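Home Robotics Workshop
Handout 3: Two-finger grippers, from bench to countertop
Holby Shared Workshop, evening course

Before this session you should have the Plurix linkage kit assembled and both finger pads glued. If your arms bind anywhere in the travel, back off the outer pivot pins a quarter turn and work the linkage by hand until it moves freely.

1. Why we use dishes

Blocks and foam cubes make a gripper look better than it is. A plate has a thin rim, a curved edge, and very little to hold. It is also something most of us have at home. Use plastic or old ceramic for the first tries.

2. Gripping a rim

Bring the fingers in so that one tip is inside the rim and the other is just outside it. Close slowly. The tips should meet the rim at the same time. If one touches first, the plate will slide, and you will be correcting for that slide in every later step.

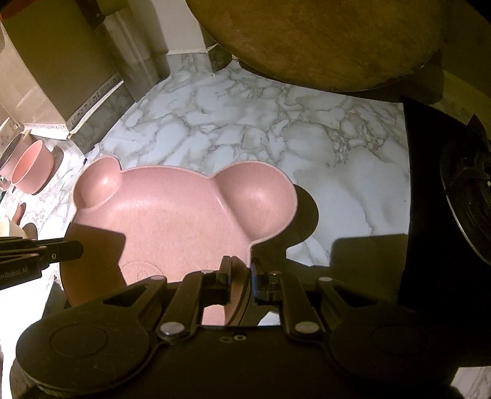
Figure 1. Finger tips on either side of the rim of a divided plate.

Points to check:
Pads parallel to each other when nearly closed.
Body of the gripper clear of the countertop.
No hard shadow across the part of the rim you are aiming for, if you plan to use the recording for training later.

Side lighting is the usual cause of the last one. Move the lamp or wait until the sun is off the counter.

3. Recording

Set the Drostero logger to 30 samples per second. Name each file with your initials and the attempt number. Keep the failed attempts in their own folder. Don't delete them, we use them in Handout 4.

You need 300 attempts per person by the end of the course. Plan on about 2 hours a week. Past that, hands get tired and the attempts get sloppy.

4. Stacks
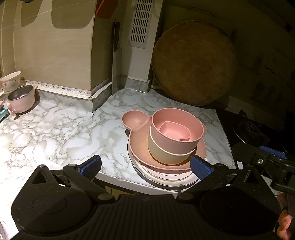 Holby, January 18, 2024

A stack is harder than a single plate in two ways. The pieces have different widths, so the finger that clears the top bowl may still hit a plate lower down. They also shift against each other. In the stack above, the plates are at the bottom and the bowls sit on top, with a small dish inside the upper one.

Approach with the fingers wide open, one on each side. Touch one side first and stop. Look at whether anything has moved, then close the other finger. For this exercise do not lift. Contact on both sides without shifting the stack counts as a pass.

Read the Kulkarni notes on pad friction before next time, sections 1 and 2 only. Bring a spare set of pads and a small screwdriver.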